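Teaching the thing to clear a table

Friday, November 30, 2018
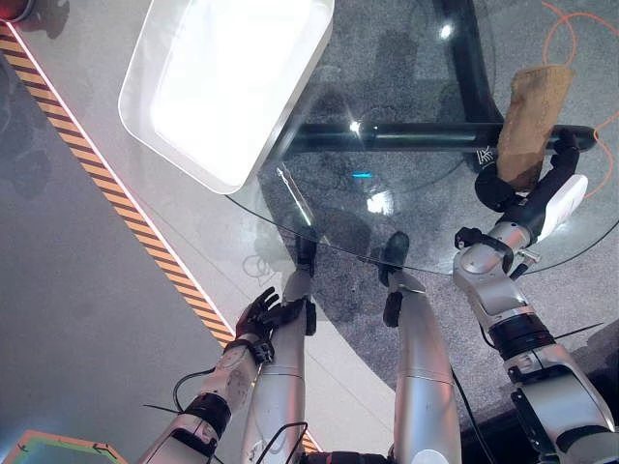 What I was asked to do

I spent a week at Landent, which rents half a floor in Coltasbridge, steering a humanoid robot by remote control. The job was to pick a crumpled brown thing up off a glass table and put it on a white tray. You do it, the system records what the arms and fingers did, and then you do it again. The target for the project was 2,000 recordings of that one move. I made 158 of them before my week was up, and by the end I had stopped believing some of what I'd been told on the first morning.

The pitch, as I got it, went like this: people are good at clearing tables, so let people show the robot, and the robot will pick it up the way a kid does. I wanted to like that idea. I have raised a kid. You show a kid where the plates go maybe twice, and then they know, even if they pretend they don't.

The controls

You wear a headset and hold a controller in each hand. The software is called Idari, and it takes what your hands do and turns it into what the robot's hands do, with a small delay that I never got used to. You see from the robot's head, so you look down past a pair of silver legs that aren't yours. The first day I kept trying to lean closer and nothing leaned.

There is no feeling in it at all. You close your fingers and the black fingers close, and you have to judge by eye whether you've got hold of the thing or you're crushing it. With a crumpled bit of paper or cardboard that doesn't matter much, so maybe that's why they picked it. I asked when we'd move up to something that breaks and was told that was in the plan for May.

About that glass table

I have a grudge against the table. It's a clear round top on a black base, and you look straight through it to the gray carpet. From the headset I had a hard time telling how far down the surface was. The lights bounce off it too, and the tray is so bright from above that I couldn't make out the bottom of it. So I learned to come in high and slow and wait for the hand to look about right.

That is the part that bothers me. What I was recording was a nervous person guessing at the height of a glass table. If the robot learns from me, it learns the guessing. I brought this up and was told that with enough recordings the bad habits average out. Maybe they do. But every operator on the project had the same headset and the same table, and I'd bet we all came in high and slow.

The left hand

I'm right-handed, and the whole move can be done with the right. So the left hand mostly hung there, open, near the edge of the table, wherever I'd left it. A few of my early recordings were thrown out over this. The left had drifted, and a drifting hand counts as part of the lesson even when you weren't thinking about it. After that I spent more effort holding my left arm still than I did moving my right. My shoulder ached until Sunday.

Does it work?

On my last afternoon they ran a version trained on everything collected so far. It went for the tray 8 times while I watched. It got there on five of them, which I'll admit was strange and a little exciting to see, with my hands in my lap. Then somebody turned the tray a bit further around and it reached for where the tray used to be.

The answer was, of course, more recordings. They want the tray turned through the full 360 degrees, with people like me doing the move at every step along the way. I did the math on the bus home and didn't enjoy it. A company called Brinkmann is supposed to be trying this in a cafeteria next, and a cafeteria has a lot more in it than one tray.

I'm not saying it can't be done. The arms are good and the hands are better than I expected. I just don't think "showing it how" is the right name for what I did all week. When you show a person something, they ask you what you're doing. I'd have settled for it noticing that the tray had moved.

They've asked if I want another week. It pays all right, and I said I'd think about it – if they put a cloth on the table.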